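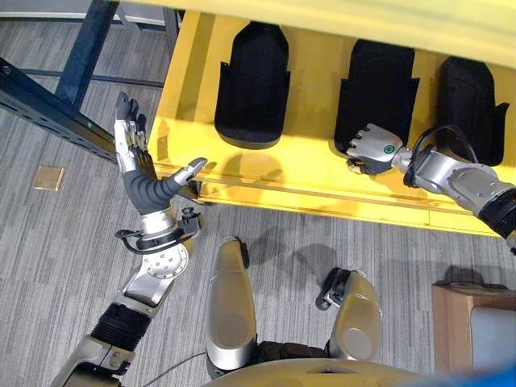

Sanne Postma, Arbeitssicherheit, Werk Clovudton
Sprechernotizen zum Vortrag »Gehörschutz, der auch getragen wird«, 27.04.2018

Folie 1 – Titel
Kurz warten, bis die Tür zu ist. Dann einmal absichtlich zu leise anfangen, bis hinten jemand »lauter!« ruft. Danken. Sagen, dass das der kürzeste Hörtest der Branche war, und dass die aus der ersten Reihe sich nichts darauf einbilden sollen.
Vorstellen: seit 11 Jahren Sicherheitsfachkraft, davor Schlosserin in der Blechbearbeitung. Rechtes Ohr schlechter als das linke. Wer später Fragen hat, bitte links anstellen.

Folie 2 – Worum es geht
Lärmschwerhörigkeit tut nicht weh, blutet nicht und macht sich schlecht auf Plakaten. Deshalb hängt bei uns neben der Kantine auch kein Ohr, da hängt eine Hand mit Verband. Die Hand hängt da seit meiner Einstellung.
Die Haarzellen im Innenohr wachsen nicht nach. Das ist der einzige medizinische Satz heute, den bitte langsam sprechen.

Folie 3 – Die Zahlen, die man kennen muss
Untere Auslösewerte: 80 dB(A) Tages-Lärmexpositionspegel, 135 dB(C) Spitze. Ab Überschreitung muss der Arbeitgeber Gehörschutz bereitstellen und unterweisen.
Obere Auslösewerte: 85 und 137. Ab Erreichen muss er getragen werden, der Bereich wird gekennzeichnet, und es braucht ein Lärmminderungsprogramm.
Nicht vorlesen! Steht auf der Folie. Nur den Unterschied zwischen »bereitstellen« und »tragen« betonen. Bereitgestellt war bei uns immer alles. Ganze Schränke voll.
3 dB mehr heißt doppelte Schallenergie, also halbe Zeit bis zur gleichen Dosis. Falls jemand nickt, bevor ich fertig bin: weitergehen.

Folie 4 – Unser Bestand
Im vorigen Jahr haben wir in Halle Skokcombe 1332 Paar Stöpsel ausgegeben. Klingt nach einer vorbildlichen Belegschaft. Dann haben wir nachgesehen, wo sie landen. Ein Teil in den Ohren. Ein Teil in der Hosentasche, ein Teil in der Waschmaschine, ein Teil unter dem Bein des Tisches im Pausenraum, der seitdem nicht mehr wackelt.
Pause für Lacher. Wenn keiner kommt, Wasser trinken.

Folie 5 – Warum wird nicht getragen?
Wir haben gefragt, schriftlich und ohne Namen. 295 Bögen kamen zurück. Die häufigsten Antworten:
»Ich höre die Maschine nicht mehr.«
»Drückt.«
»Ich bin nur kurz drin.«
»Der Meister trägt auch keinen.«
Zur letzten Antwort nichts sagen, nur stehen lassen. Die Meister sitzen erfahrungsgemäß Mitte rechts.
Zu »nur kurz drin«: Rechenbeispiel. Ein Gehörschutz mit 30 dB Dämmung, von acht Stunden eine nicht getragen, schützt über die Schicht gerechnet nur noch mit 9 dB. Das glaubt im ersten Moment keiner, also Tafel benutzen und vorrechnen. Stift mitbringen, der schreibt. (Letztes Mal: nein.)

Folie 6 – Zu viel ist auch nichts
Die Überprotektion. Der Einkauf liebt den höchsten Dämmwert, weil man ihn in eine Tabelle schreiben kann. Am Ohr soll aber ein Restpegel von 70 bis 80 dB ankommen. Wer darunter liegt, hört den Stapler nicht und die Kollegin auch nicht und nimmt die Kapsel zum Reden ab. Dann dämmt sie den Hals.
Hier die Geschichte mit den Kapseln von Hermans: hervorragende Werte im Datenblatt, bestellt im Juli, und bei der Hitze saß jeder mit zwei kleinen Saunen am Kopf da. Nach einer Woche hingen sie alle ordentlich am Haken. Die Ordnung wurde beim Audit gelobt.
Nachtrag für mich: nicht über Hermans herziehen, der Fehler lag bei uns. Wir hatten niemanden probetragen lassen.

Folie 7 – Praxisabschlag
Laborwerte entstehen im Labor, an Leuten, die in Ruhe eingewiesen wurden und danach nach Hause dürfen. In der Praxis zieht man ab: bei Schaumstöpseln, die man selbst rollt, 9 dB, bei Kapseln und fertig geformten Stöpseln 5, bei Otoplastiken mit Funktionskontrolle 3.
Wer das unfair gegenüber dem Schaumstöpsel findet, darf gleich bei der Übung zeigen, wie gut er sitzt.

Übung (7 Minuten, nicht mehr)
Tütchen durchreichen. Ansage: rollen, dünn und ohne Falten. Mit der anderen Hand über den Kopf greifen, Ohrmuschel nach hinten oben ziehen. Einsetzen, festhalten, bis er aufgegangen ist.
Alle machen es zuerst so wie immer, danach so. Der Unterschied überzeugt mehr Leute als alle Folien zusammen, was mich bei der Vorbereitung der Folien jedes Mal kränkt.
Daran denken: Die hören mich jetzt nicht. Ende der Übung mit der Hand anzeigen. In Clovudton habe ich den Übergang zu Folie 8 ganz wunderbar formuliert, vor lauter freundlichen, tauben Gesichtern.

Folie 8 – Otoplastiken
Vorteile: sitzen, drücken selten, gehen nicht so leicht verloren, weil der Name draufsteht. Nachteile: der Preis und die Abformung. Funktionskontrolle bei der Auslieferung und danach spätestens alle drei Jahre, das wird gern vergessen.
Unser Pilot mit Semura läuft noch, Ergebnisse erst im Herbst. Falls gefragt wird, ob es sich lohnt: Ich glaube ja, die Kostenstelle glaubt noch nicht so recht. Keine Prozente nennen, auch nicht auf dem Flur.

Folie 9 – Erst der Lärm, dann das Ohr
Eigentlich gehört die Folie nach vorn, ich weiß. Technik vor Organisation vor persönlichem Schutz. Sie steht hier, weil vorne alle noch an den Kaffee denken.
Beispiele: Druckluftdüsen gegen leise Mehrlochdüsen getauscht, Rutsche am Teileauswurf innen beschichtet, Fallhöhe in die Gitterbox verringert. Der Düsentausch war an einem Vormittag erledigt. Die Diskussion darüber hatte zwei Jahre gedauert.

Folie 10 – Was ich mir wünsche
Probetragen vor jeder Bestellung, mindestens zwei Bauarten zur Auswahl. Spender vor die Lärmbereichstür hängen, nicht dahinter. Unterweisung mit Übung. Und Meister mit etwas im Ohr.

Fragen
Kommt sicher: Darf man Musik-Ohrhörer als Gehörschutz nehmen? Nein. Kommt auch: Und wenn sie sehr gut dämmen? Auch dann nicht, ohne Zulassung als PSA.
Tütchen wieder einsammeln. Benutzte Stöpsel nicht auf dem Rednerpult liegen lassen.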